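Last updated: February
February, by the Drimville Tenants' Kitchen project desk

Progress report to the Brutelier Fund, second period

We said we would open the shared kitchen at Thomas Court by the new year. We opened it in February, and the delay was a drain. The drain had been drawn on the plans in one corner and laid by some earlier generation in the opposite one, and moving it ate the money set aside for a second oven. There is one oven. It is a good oven.

Since opening, 657 meals have gone out the door. Our target for the period was 400, which we now suspect we set low so as to look good in this paragraph. Most were the Monday-to-nothing sort: soup, rice, beans, soup again. The baking group meets at 7 a.m. and has asked for a later start. So has everyone who lives above it.

Washing up remains the weak point. People will cook for their neighbors with real joy and then remember an appointment. We have tried a rota, a politer rota, and a rota in red ink. The red one is working best.

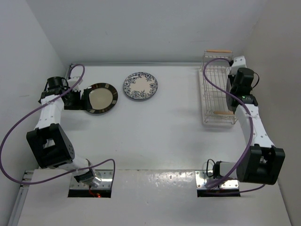
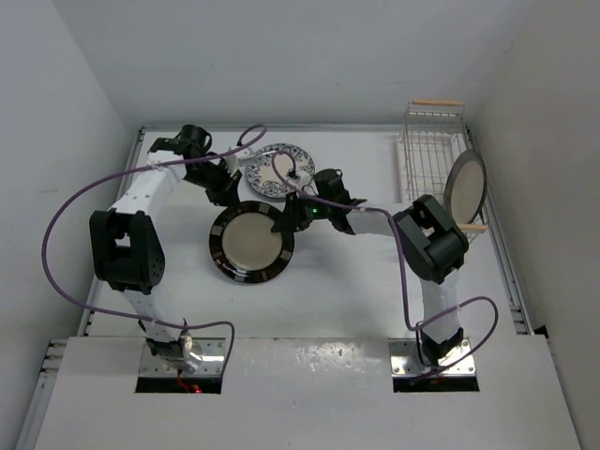

Plates and a wire dish rack, second picture.

One tenant, replying to our survey, wrote that the rota was fine but the sink was too low for anyone over five feet, and that she would wash every pot in Drimville if somebody raised it. We have priced this at $300 and would like to take her up on it.

Spending is otherwise on plan. The Pretell grant covered the extractor fan, which is loud enough to end an argument. We are holding 5 cooking classes next period, down from the number we promised, as the teacher we had in mind moved away and took her knives with her.

We ask the Fund to approve the sink money and to let us carry over what is left of the signage line. The sign is up. It has one spelling mistake, and the residents have voted to keep it.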